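Corded desk phone on a side table - where do you put all the cable?

tallgrass_60
We set up a sitting corner next to the gray sofa and the phone has to live there. My table is round, light oak, with a raised rim, so the phone can't slide off. The cords are what's bugging me. I've got one going up to the wall outlet, the curly one hanging down the back, and a power adapter on the floor. 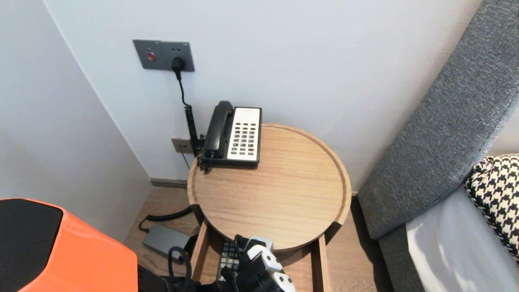
Reply 1 - Guerreiro
Love the table! I'd swap the phone to the other side though. Your handset cord hangs off the left and that's where everything else goes down too.

Reply 2 - vateck_fan
Disagree, leave the phone alone. Moving it just drags the line across the top. Get the adapter off the floor first - I stuck mine to the back of a table leg with 2 velcro straps and it's held for six months.

Reply 3 - tallgrass_60
Velcro might work. Would it pull the finish off?

Reply 4 - Joaquim Azevedo
It did on mine, so wrap it around the leg, no glue. And please find another home for the remote, that bottom shelf looks crowded.

Reply 5 - Guerreiro
Remote stays on the shelf, come on. Where else would you reach it from the sofa?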